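**Vumance** is a method for training two-armed robots to handle flat things: boards, panels, sheets, frames, and anything else that prefers to be lying down. It was developed at the Paquette laboratory and first reported under a title so long that most people cite it by the nickname.

## Method

Flat objects overlap, and a robot that has learned to pick up a mug has learned very little about them. Vumance handles this by predicting a stacking order before either arm moves. One arm is then assigned to hold and the other to shift, with the roles swapped whenever the predicted order changes. Early versions swapped so often that the arms spent entire trials being polite to each other. A short delay, known in the code as the Garkavside term, put a stop to this.

Training uses 2061 demonstrations recorded by human operators. Of these, 38 are deliberate failures, a category the operators are said to have filled without difficulty.

## Results

On the Vitetti layered-object test, a policy trained on 2000 demonstrations cleared eight of the test's layouts, and the remaining 61 made no measurable difference. They are still included in the release. Thin sheets resting on open frames remain the weakest category, as the order predictor tends to treat the hole in a frame as an object in its own right.
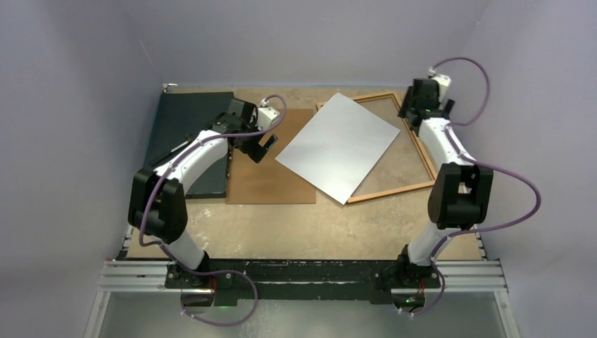 *Two-arm workspace with a dark panel, a brown board and a pale sheet overlapping a wooden frame.*

## Criticism

Reviewers have noted that the method assumes rigid materials. Cloth is listed under future work, where it has been since the first draft.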